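Search query log

A search query log is a record kept by a search engine of the words its users enter, generally stored together with the time of the request and some means of grouping requests made by the same person or device. Query logs are used to improve ranking, to correct spelling, to suggest completions and to detect abuse. They are also studied by social scientists, linguists and journalists, who treat them as evidence of what a population wants to know at a given moment.

Contents
1 Structure
2 Uses
3 The Tondow log
4 Privacy
5 Criticism of published rankings
6 See also

Structure

A typical entry contains the query text, a timestamp, an identifier, the list of results displayed and the result selected, if any. Consecutive entries sharing an identifier are grouped into sessions. The boundary between sessions is usually set by a period of inactivity, although some systems compare the wording of neighboring queries and begin a new session when the topic changes.

Queries are short, and most are typed without punctuation or capital letters. A large share are navigational, meaning that the user already knows the destination and enters its name as a shortcut. The remainder are commonly divided into informational queries, which seek an answer, and transactional queries, which seek a service or a purchase. The divisions overlap, and human judges asked to sort the same queries often disagree.

Query frequencies are highly uneven. A small set of queries is repeated constantly, while a very long list is entered only once. The second group is known as the tail. Queries in the tail are harder to serve well, as little past behavior is available to guide the ranking, and they are more likely to contain names, addresses and other details that identify the person searching.

Uses

Spelling correction was among the earliest applications. When a user enters a misspelled word and then retypes it, the pair of queries can be stored as evidence of the intended form. Query suggestion works in a similar way, drawing on complete queries that begin with the same letters.

Logs are also used in seasonal planning. Requests concerning tax forms, school calendars and influenza follow regular yearly patterns, and public offices that run their own search pages may use these patterns to decide which documents to place on the front page.

The Tondow log

The Tondow log is a research collection compiled from the public search terminals of the Studstead library service. It was assembled by Torunn Myklebust and Slamet Pelupessy and contains 2,000 sessions recorded at 27 terminals. Patrons were informed by a notice on the opening screen and could decline to be included. Identifiers were discarded at the end of each session, so visits by the same patron on different occasions cannot be linked.

The compilers reported that 281 sessions contained a question written as a full sentence. Such sessions were longer than average and more often ended without a result being selected. Health questions were the largest single group, followed by questions about housing and about the operation of household appliances. The collection peaks in October, when the libraries extended their evening hours.

The log has been used chiefly as a teaching resource. Margit Viklund used it to compare four methods of detecting session boundaries and found that simple inactivity limits performed nearly as well as methods that examined the wording.

Privacy

Removing names and account numbers does not make a query log anonymous. Users search for themselves, for relatives and for businesses near their homes, and a sequence of such queries may be enough to identify one person. Common safeguards include deleting rare queries, shortening the retention period, releasing only totals, and adding random variation to published counts. Each of these measures reduces the value of the log for research on the tail.

Consent presents a separate difficulty. A notice shown at a shared terminal informs the person typing but offers no protection to a third party whose name is typed.
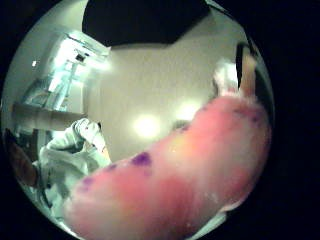
According to Tuva Rustad, the notice used at Studstead was too brief to count as consent, and patrons in a hurry would have dismissed it unread. Myklebust replied that the wording had been tested before collection began and that the option to decline was offered again when each session closed.

Criticism of published rankings

Lists of the most distinctive search in each region are a frequent subject of light news coverage. Roald Magnusson has argued that such lists are often misread. A distinctive query is one entered more often in a region than elsewhere, and it may still be rare in absolute terms. In regions with small populations, a single local event can determine the result.

A further objection concerns motive. A query shows that a subject was looked up, but it does not show whether the person searching approved of it, feared it or had just heard it mentioned on television.

See also

Clickstream
Didemitz weighting
Forsberg session test
Query expansion
Web analytics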